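Preguntas frecuentes sobre el alquiler de salas y puestos en Nundora

¿Qué incluye la cuota mensual?
El puesto, la conexión, la calefacción y el uso de la cocina. La impresora se paga aparte, por hojas. La cuota de un puesto fijo es de 490 euros, IVA no incluido.

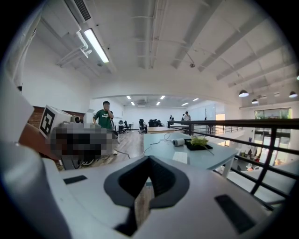 ¿Puedo ir cuando quiera?
Los puestos fijos tienen acceso desde las 7 hasta las 23 horas, también los festivos. Con el bono de días sueltos se entra solo en horario de recepción.

¿Cómo se reservan las salas?
Desde el calendario de la web. Hay dos: Amato, con pantalla, y Plutgate, más pequeña. Las reservas se anulan sin coste hasta el día anterior.
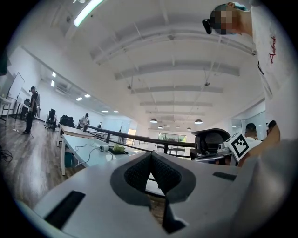
Las llamadas cortas pueden hacerse en el propio puesto, en voz baja. Para las que pasen de siete minutos pedimos usar la cabina o una sala. La zona común es una oficina diáfana y la voz llega de un extremo a otro. No hay código de vestimenta: una camiseta blanca con letras rojas vale igual que una americana, también si se reciben clientes.

¿Se admiten visitas?
Sí, avisando en recepción. Si la visita se queda más de dos horas se cobra un día suelto.

¿Puedo domiciliar mi empresa?
Sí, con contrato mínimo de un año. El correo se guarda en recepción y se avisa por mensaje.

¿Con quién hablo para darme de baja?
Con Vitória Brandão, en administración, antes del día 23 del mes anterior. La fianza se devuelve por transferencia.

Última actualización: 18/11/2020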